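Folding the big grey shirt

2021-04-18

I put off the grey shirt until last because it is the awkward one. It is long, it has a collar, and the fabric is slightly fuzzy so the sleeves cling to whatever they land on. I bought it second-hand on Sellitby in September and it has spent most of its life over the back of a chair.

My drawers are the Primwood ones, 300 mm deep inside, and the old way I folded shirts came out at 315. That is enough to stop the drawer shutting properly. So I changed the method.

Lay it out flat on a table, a bed is too soft. Pull each sleeve out straight by the cuff before doing anything else, then smooth the body from the collar down. Fold one side in by a third, lay the sleeve back along it, and do the same on the other side. Then bring the hem up in 3 folds – not too tight – and turn the whole thing over so the collar sits on top.

The sleeves are where it goes wrong. If the end is twisted you get a lump in the middle, and it shows when you put the shirt on.
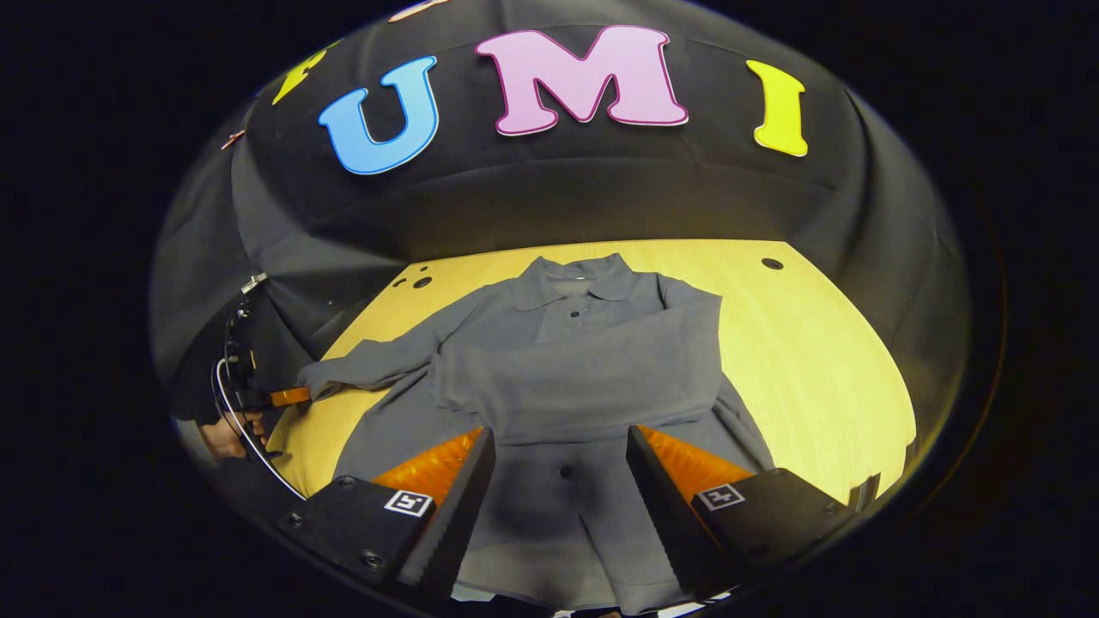 Same table for both, with the black cloth and the big letters up behind it.
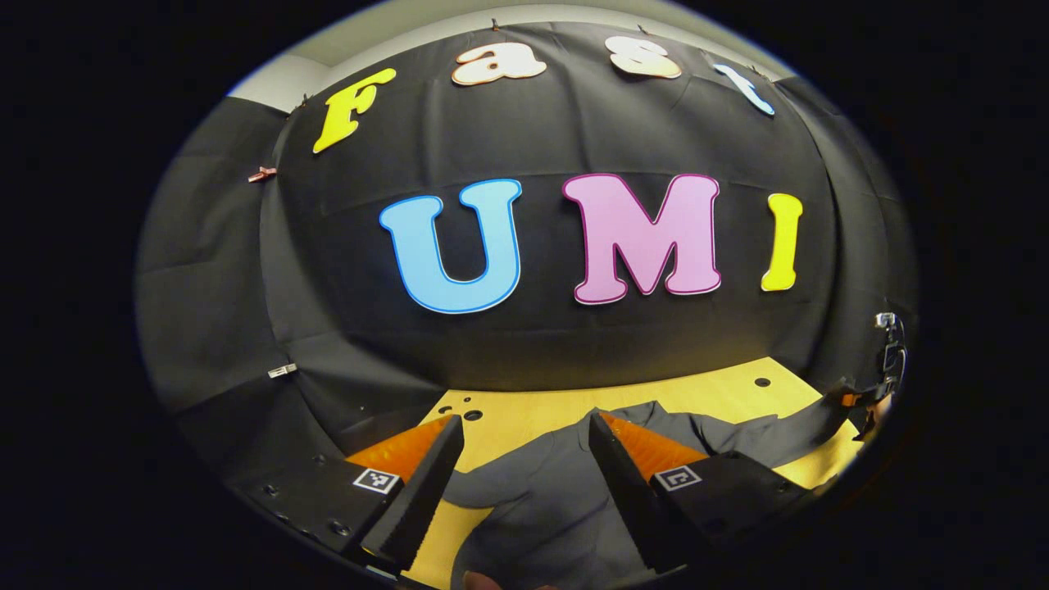 Birell wrote underneath to say that a long shirt is better rolled from the hem, and that a rolled one takes up less of the drawer and never creases at the collar.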